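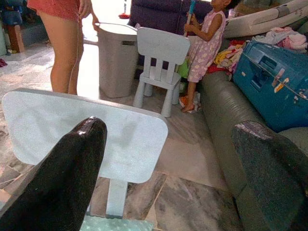 The wrist camera's view, with a light blue chair between the finger tips.

Looking after the two-armed unit at Jultasholm

The home trial at Jultasholm has now logged 613 running hours, and Leonie Mühlbauer has asked for the care routine to be written up before the second unit goes to Gamholm in November. What follows is how Fouad Akl and Barış Taşdemir keep the machine going at present.

The day starts with the cables. Each arm has a black lead that runs in a free loop by the gripper. Fouad moves both arms slowly through their full reach and watches the loops. If one goes tight, the clip is moved back a notch and the reach is tried again. Leads on the floor are checked next, along with the power strip. We keep the strip off the tiles, where it would be in the way of mopping, and its switches should be easy to reach from a standing position.

The fingers come after that. They are wiped with a damp cloth and closed on a test block, first at 30 per cent force and then at 100. Barış writes down the closing gap for each side. A worn pad shows up as a difference between left and right well before it starts dropping things. The last pair did nearly 234 hours before they were changed.

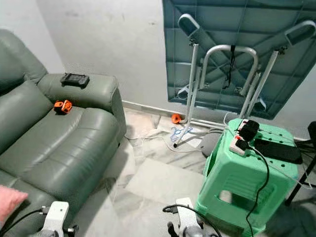

How often does the wrist camera need calibrating again?
Once a week is enough in normal use, plus once after any finger change. It takes ten minutes with the printed card.

Most of the lost time so far has come from one connector. The left wrist plug worked loose twice, and both times the arm stopped with a communication fault. Jörg Kramer at the Eichhorn workshop fitted a locking collar, part 178 in the spares list, and the fault has not come back. The right side will get the same collar at the next service. Please don't use cable ties there, as they press on the port. 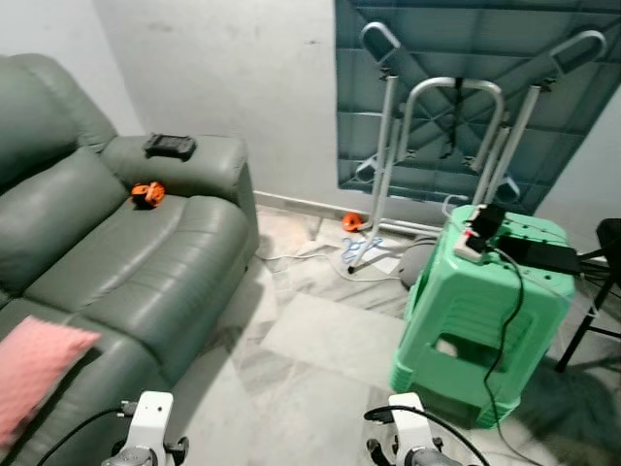

Both grippers held low over the tiles, with the power strip on the green stools.

Shutdown is in the reverse order: arms lowered, controller off, then the strip. Fault notes go to Heike Rathjen at Ukport by Thursday midday, with the unit's log attached. She also holds the spare finger pads and can post a set the same day if asked before two o'clock.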